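3.2 Sorting of mixed beverage containers at the household level

The Joltham survey asked residents how they stored empty and unopened beverage containers between purchase and collection. Of the 300 households contacted, 114 returned a complete diary. Each diary ran for 18 days and recorded the type of container, the room in which it was kept, and whether it was grouped with others of the same kind. Households in Brumbridge received the same form with one added question on deposit refunds, following the wording proposed by Azevedo in the pilot study.

Grouping by material was common for glass and rare for metal. Respondents who separated glass from plastic without being asked often placed all cans together with unrelated items, and several diaries list cans under "other." We interpret this as an effect of container size. A can takes up little room and fits into storage that was bought for another purpose, so the household has no need to assign it a separate place. Small open baskets and bins were named more often than lidded containers (Figure 3).

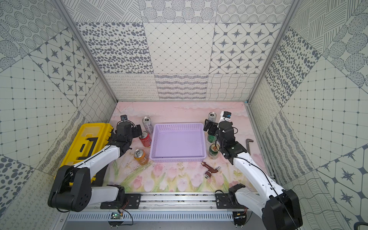
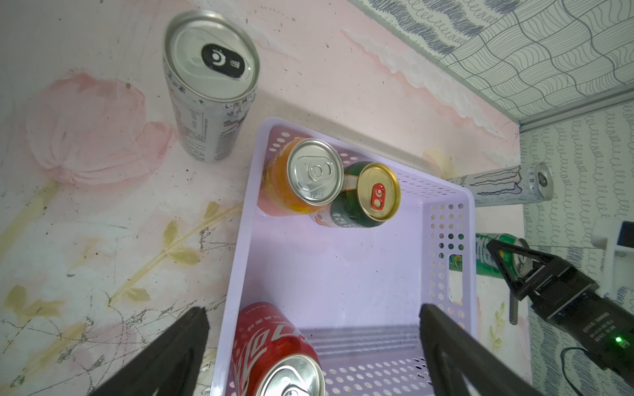 Figure 3. Beverage cans and a lavender storage basket on a floral-patterned surface. In the second view, three cans of different colors stand in the basket.

The diaries do not support the view that mixed storage leads to mixed disposal. In Joltham, households that kept cans with other goods were as likely to use the metal stream as those that kept them apart. The same holds for Brumbridge once households without access to a curbside bin are removed. What did differ was the delay between emptying a container and taking it out. Cans stored in kitchens left the home sooner than cans stored in hallways or on balconies, and the gap was wider in apartments than in detached houses.

Two limits of the method should be noted. First, the form used the word "container" for both the beverage package and the object in which it was stored. Benvinda Azevedo raised this point during coding, and entries that could be read either way were set aside. Second, the diary period fell in August, when beverage purchases are high and many residents are away for part of the month. The Haltitz data discussed in Section 3.3 were gathered over a longer period and are less exposed to this problem, although the sample there is smaller and includes no rental housing.

A further question is whether printed guidance changes storage habits. The Veloso leaflet was delivered to half of the Joltham households before the diaries began. It shows the three collection streams and gives a short list of accepted items, but says nothing on how to keep them indoors. Diaries from leaflet households contained fewer entries under "other," and the share of cans placed in the metal stream was unchanged. We therefore treat the leaflet as an influence on how residents described their containers, and the models in Section 4 include it as a reporting variable only.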